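Small Parts, Big Mess: A Sorting Station for the Nususari Repair Workshop

Student project report, Workshop Organization course
June 2020

Where the idea came from

Nususari is a neighborhood repair workshop that fixes bikes, lamps, kitchen scales and pretty much anything else with a screw in it. Like every place of its kind, it has The Box. Theirs was a deep drawer of nuts, fittings, inserts and odd metal bits saved from broken things over many years. When we first looked into it in January we were thrilled, which probably says something about us. So much good hardware, and hardly any of it usable, as finding one matching nut could eat up half a repair!

Our team of four decided to build a sorting routine for The Box. We wanted a method that a new person could learn in one evening and that would still work when the bench was crowded.

What we worked with

We took 400 pieces out of the drawer as our test batch. They were mostly nuts and threaded fittings, with a fair number of parts we couldn't name at first. One group had little prongs and sent us digging through old catalogs for a whole afternoon (time well spent, we learned what a tee nut is).

The first layout was the one everybody starts with: pour the lot on the table and push it into piles. We called this layout Ots. It was fun for ten minutes. After that the piles crept into each other, round parts rolled away, and every elbow was a danger. It took us 43 minutes to sort the batch that way, and then we still had to get the piles into containers.

The second layout, Estia, used jars with labels. It was better to look at, but you can't see into a jar from the side when it is full of gray metal, and reaching in with two fingers gets old fast. People also kept putting parts in the wrong jar and never finding out.

The third layout is the one we kept, and we named it Breditz. It uses two trays placed edge to edge. One is a shallow steel tray with small holes, where the unsorted parts go, a few at a time. The other is a plastic tray divided into square cells, where each kind gets its own place. The table gets a clear plastic sheet so that grease and grit can be wiped up at the end.

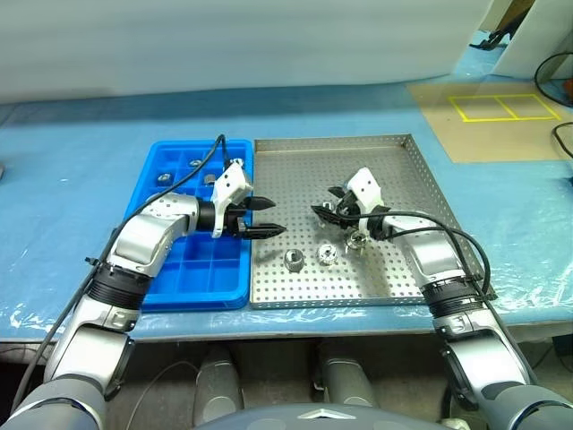
One reader of our draft asked why the parts shouldn't go straight from the drawer into the cells, and whether the steel tray was just one more thing to wash. It was a fair question and we argued over it at lunch. Our answer is that the steel tray slows you down in a good way. With only a handful of parts in front of you, spread out, you look at each one before you pick it up. When we skipped it, we grabbed from the drawer by feel and mixed up sizes that were nearly the same. The perforated floor also lets dust and tiny filings drop through, and there was a lot of that in The Box.

How the sorting goes

Put out a small handful. Turn it over with a fingertip until nothing lies on top of anything else. Hexagonal parts go first, then round ones, then whatever is left. Fill the far cells before the near ones, or your sleeve will drag across the parts you have already placed. That rule cost us one complete restart.

Threads are checked at the end, one cell at a time, against a bolt of known size. We tried checking them on the way in and it broke the rhythm completely.

Results

The same 400 pieces took 20 minutes with Breditz, already in their cells and ready to store. We ran it again with a different pair of hands and the time held up. The mistakes we found afterward were nearly all in one spot, between two sizes of nut that look like twins unless you hold them side by side. A sample nut glued to a card next to the trays fixed most of that.

We were really happy with how quickly people got the hang of it. The pronged parts even turned into a favorite, because they are so easy to spot!

What still bothers us

The cells are a bit small for long fittings, which end up leaning on the ribs. Washers are another story - they lie so flat that picking them out of a cell takes a fingernail and some patience. We tried tipping the tray, and we do not recommend it.

We would also like lids. Right now the sorted tray has to be carried level to the shelf, and the shelf is on the far side of the room.

The drawer itself is still about half full, so the station stays set up at Nususari over the summer, and the next batch is the one with all the springs in it.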